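Commercial Interiors Forum
Board: Restaurants, Cafes and Hospitality
Thread: Acoustic treatment versus the ceiling line in a 50-seat dining room

eder_studio
Member

I am seeking the views of members on a matter that has divided our office. We have been appointed to refit the ground floor of a former bank in Jarkcombe as a dining room with 50 seats. The client wishes to keep the original plaster ceiling fully exposed, including the cornice and the two ceiling roses. The floor will be terrazzo and the street elevation is almost entirely glass. Our concern is noise.

The client has stated in writing that the ceiling is the reason the lease was signed, and that no panels, baffles or rafts are to be hung beneath it. We respect that position. At the same time, we do not wish to hand over a room in which guests cannot hear one another.

The present scheme places sound-absorbing material on the rear wall only, behind a stretched wool fabric. The joinery package has been priced separately and includes the bar front, the waiter station and the storage wall beside the kitchen door. 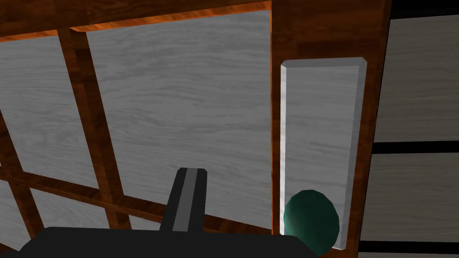 Our acoustic consultant has advised that the rear wall alone will not be sufficient and has recommended that the side walls be treated as well, from the top of the banquette to the picture rail. The client regards this as an unwelcome addition to the budget. I would be grateful to hear from members who have completed a room of similar character without touching the ceiling.

plumbline19
Senior Member

Thank you for setting out the matter clearly. Our practice completed a comparable project in Sunidley, although the ceiling there was lower. We also began with a single treated wall. The operator reported complaints within the first month of trading, and we returned to treat a second wall at our own expense.

My recommendation is that the consultant's advice be followed in full. The cost of returning to an open restaurant, working at night and protecting finished surfaces will exceed the cost of doing the work now. I would also ask that the advice be recorded in the minutes of the next client meeting, whatever decision is taken.

Please confirm the ceiling height and whether the kitchen is open to the room.

eder_studio
Member

The kitchen is closed, with one pair of swing doors. The ceiling height is 19 feet to the underside of the cornice.

terrace_and_vine
Member

I must respectfully disagree with the previous member. I speak as an operator and not as a designer. A dining room with some life in it is a commercial advantage, and I have taken over premises that were so heavily treated that early diners lowered their voices and did not stay for dessert. At 50 seats the room is not large. I would begin with the rear wall, upholstered seating and lined curtains at the glass, then review after the opening period.

It is also worth asking what kind of service the client intends. A restaurant that plays music through the evening has different needs from one that relies on conversation.

plumbline19
Senior Member

I accept that a room may be over-treated. That risk is slight in this case. With terrazzo below, hard plaster above and 19 feet between them, the sound has a great deal of hard surface to travel between before it meets anything soft. Curtains that are drawn open at lunch will contribute very little at lunch.

The proposal to review after opening is reasonable only if the budget for the later work is set aside at the start. In my experience it seldom is.

northlight_interiors
Moderator

Members are reminded that advice given on this board is general in nature and does not replace the report of an appointed consultant.

Speaking for my own practice, I would draw attention to two surfaces that have not been mentioned. The first is the underside of the tables. Thin absorbing pads may be fixed there at modest cost, provided they are kept well clear of the edge and of guests' knees, and provided the local authority has no objection on hygiene grounds. The second is the banquette. If the back is raised and filled with a suitable open material, and the fabric allows air to pass, it will do useful work at exactly the height where people are speaking. Leather and vinyl will not perform in the same way.

We used the Gundico wool-face panel on our last three dining rooms. It can be ordered to a curved profile, which may be of interest where a wall meets a cornice. The lead time was longer than quoted on 2 of the 3 orders, and members should allow for this.

eder_studio
Member

This is most helpful. The banquette is currently specified in a dark green leather at the client's request. I will raise the question of a wool back with a leather seat, which would keep the surface most exposed to spills easy to wipe down.
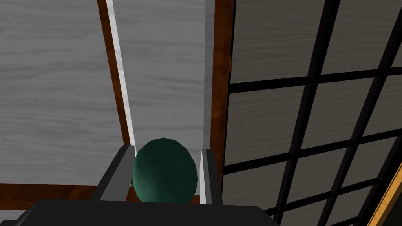 Would the pads beneath the tables be accepted where the tops are stone?

They can be used beneath stone if the pads are fixed to the timber sub-top or to the steel frame, and you should ask the table maker to approve the fixing before the order is placed.

I would add that the combined weight should be checked if the tables are to be moved for private events. We had one client who moved them every week, and the pads at the corners worked free.

terrace_and_vine
Member

On the subject of cleaning, I would ask designers to consult the operator before specifying a wool back. In my premises the backs were marked within the season, chiefly by hair products and coats. Removable covers with a spare set solved the difficulty, but the spare set was not in the original price and there was some feeling about it.

I remain of the view that the side walls can wait.

plumbline19
Senior Member

The remark on spare covers is well made, and I withdraw nothing else. If the side walls must be deferred, I would at least ask that the battens be installed behind the plasterboard during the present works, so that panels can be added without opening the wall. The electrician should also be told, so that wall lights are not placed where the panels will go. We failed to do this at Sunidley and three fittings had to be moved.

eder_studio
Member

I thank all members for their contributions. We met the client on January 15, 2020, and I am able to report as follows.

The ceiling will remain fully exposed. The rear wall treatment will proceed. The banquette back will be raised and covered in wool, with one spare set of removable covers included in the price. Pads beneath the tables have been agreed in principle, subject to the table maker's approval. The side walls were discussed at length. The client has agreed to treat the wall opposite the entrance now and has deferred the other, with battens to be installed behind it.

The consultant has stated that this is an improvement but is short of the original recommendation - a point we have recorded in the minutes. Samples of the wool face have been requested in two grays and an off-white.

northlight_interiors
Moderator

That is a fair outcome. When the samples arrive, please view them under the evening lighting as well as by daylight. The off-white we used turned noticeably yellow beneath warm lamps, and the client asked for it to be changed.

plumbline19
Senior Member

I would still have treated both walls. Please ask the consultant to measure the room before the furniture is delivered and again with guests present, so that there are figures to refer to if the deferred wall is raised again.

eder_studio
Member

Both measurements have been added to the consultant's appointment. The plasterwork repairs begin in February, and I will post the first set of readings to this thread once the consultant has issued them.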